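Ticket: Storage baskets, Drombridge office – strands lifting, one stuck in shelf bay
Category: Fixtures and small furniture
Priority: Low
Status: Closed, with one item carried over

Original report

We use woven plastic baskets in the shelving along the corridor wall at Drombridge. They came from Garlow as part of the Lekota storage range, in the burnt orange colour. There are 18 of them. Each one sits in its own bay and holds post, cables, spare stationery or whatever the label says.

Three problems, all noticed since the shelves were moved in February:

1. One basket on the second shelf down will not pull out without a lot of force. It comes forward a little way and then catches.
2. Some of the rims have rough spots. Two people have snagged a sleeve.
3. Grit and paper scraps keep turning up on the shelf underneath the baskets, even after the shelf has been wiped.

Please can somebody look at whether these can be repaired or whether we should ask Garlow for replacements. We would like to keep them if possible, as the labels and bay sizes are all set up around them.

First reply from Fixtures

Thanks for the report. Before we send anyone, please could you try the following:

Take the sticking basket out completely and empty it. Turn it round so the other end faces the front and try it again. If it still sticks, swap it with the one from the next bay. That will tell us if it's the basket or the shelf.

For the rims, please run a hand slowly round each one and put a bit of masking tape on any place that feels sharp. Don't pull or cut any loose ends yet. The rim is wound round a core, and if you pull one strand the turns next to it can go slack.

Update from Drombridge, 10.40 am

Did the swap. The basket that was sticking runs freely in the next bay. The basket from the next bay sticks in the problem bay, at the same point. So it is the shelf.

We then took everything out of that bay and found a screw head standing proud on the right-hand upright, a little above the level of the shelf. It catches under the rim as the basket comes forward. The other uprights are flush.

Went round the rims as well. Tape is on four baskets. On three of them it is only an end that has worked its way out of the braid. The fourth is worse – a strand has snapped near a corner and there is a short length hanging free.

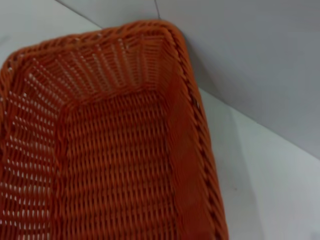 The other baskets feel sound. We pressed down on the long sides and the short sides and there was no cracking or movement that we could notice.

Reply from Fixtures

Good, that narrows it down. The proud screw is probably left over from the February move. When the uprights were put back the holes may not have lined up fully and the screw has gone in at an angle. Take it out, clear the hole and drive it back in straight by hand. Please don't use the power driver on these uprights, they are only softwood and the thread strips easily. If the hole has already gone, leave the screw out and we will plug it.

For the three baskets with loose ends: warm water on a cloth for a minute or so to soften the strand, then tuck the end back under the next turn using something blunt. The handle end of a teaspoon works. If it won't stay, a small dot of clear glue underneath is fine.

For the snapped one, trim the hanging piece close to the rim and tape over it for the time being. Take it out of daily use.

On the grit: these are an open weave, so small stuff will always drop through. A liner is the normal answer. Cut a sheet of stiff card to fit the floor of the basket and bring it up the sides by 40 mm. Card with an 80 mm upstand also works but gets in the way of the hand holes on the deeper size, if yours are those.

Update from Drombridge, 2.15 pm

Screw removed and put back straight. It bit properly and now sits flush. The bay has been tested with three different baskets, loaded and empty, and all of them slide in and out normally.

Loose ends tucked in on all three. Two held with no glue. The third needed a dot and has been left on the windowsill to set.

Liners cut for the baskets that hold paper clips, treasury tags and the like. We haven't bothered for the ones with cables or envelopes. We had offcuts from the Inik boxes so there was no cost. Used the 40 mm size.

While the baskets were out we washed them in the sink with washing-up liquid and an old toothbrush. Dust had got right down between the twists of the rim. They were stood upside down on towels over lunch and went back in after that.

One question – is there a weight limit? The archive basket is packed solid with envelopes, a box of 4,000 labels and two hole punches, and the sides bow out when it is lifted.

Reply from Fixtures

We don't have a figure for these. If the sides bow on lifting, there is too much in it. Split the contents over two bays, and carry it with a hand under each end. Lifting by the rim alone is very likely what snapped the strand on the other one.

We will ask Garlow about a single replacement in the same colour. If the orange is no longer made we'll check with you before ordering anything else.

Update from Drombridge

Archive basket split, hole punches moved to the stationery cupboard. Labels on the bays changed to match. Happy for this to be closed apart from the replacement.

Resolution

Shelf bay: fixed on site.
Loose rim ends: fixed on site, check again in a month.
Grit under baskets: liners fitted where needed.
Snapped strand: basket out of use, replacement query open with Garlow under a separate ticket.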